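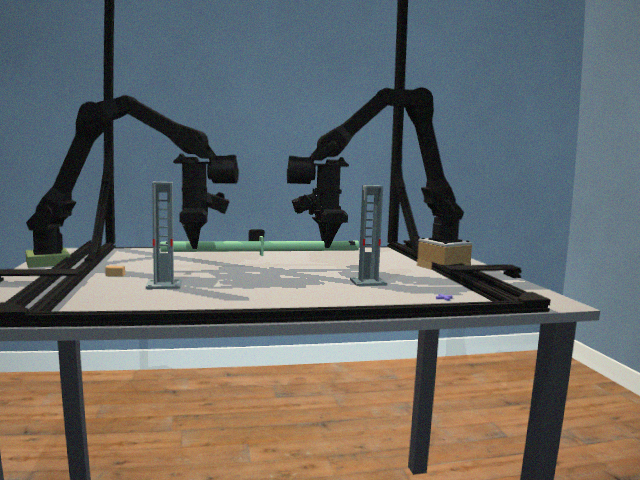 ## 4.2 Trying out the Wetside two-arm package

We bought the Wetside simulation package in February, mostly on the word of my co-author Andor Jakab, who had used an earlier release at Tramitz and liked it. You get a ready-made cell with two arms, a set of props and a task script, and I had it running before lunch (I'd set aside the whole day, so that was a treat!). Figure 3 shows the cell with the rod task loaded – two towers, a long green rod and a couple of small loose items.

I ran 234 episodes with the stock settings and the Katona controller. Of these, 110 finished inside the time limit, and most of the rest ran out of time with one arm still waiting for the other. 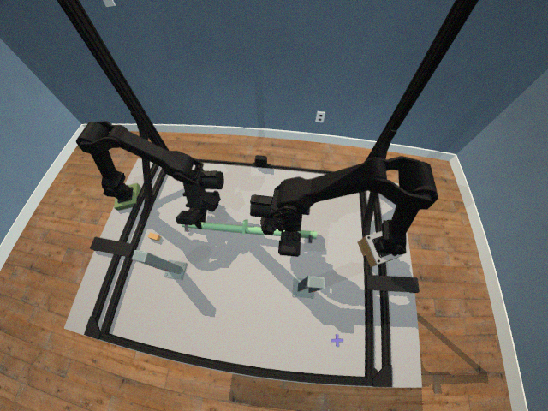
*Figure 3. The rod task in the Wetside cell, rendered from two viewpoints.*

Swapping in Clukus, our own planner, meant rewriting the handover part of the script, and the manual is thin there. It gives the message format and stops. Andor and I lost an afternoon to a sign error in the right arm's wrist angle, which was our fault, though a worked example would have saved us. Once that was sorted we left the random seeds alone and ran the same 234 episodes again, and only 27 timed out.

I'd still like a proper log viewer. Each episode writes its own text file, and I ended up searching them by hand – fine for a handful, rather grim for a full batch.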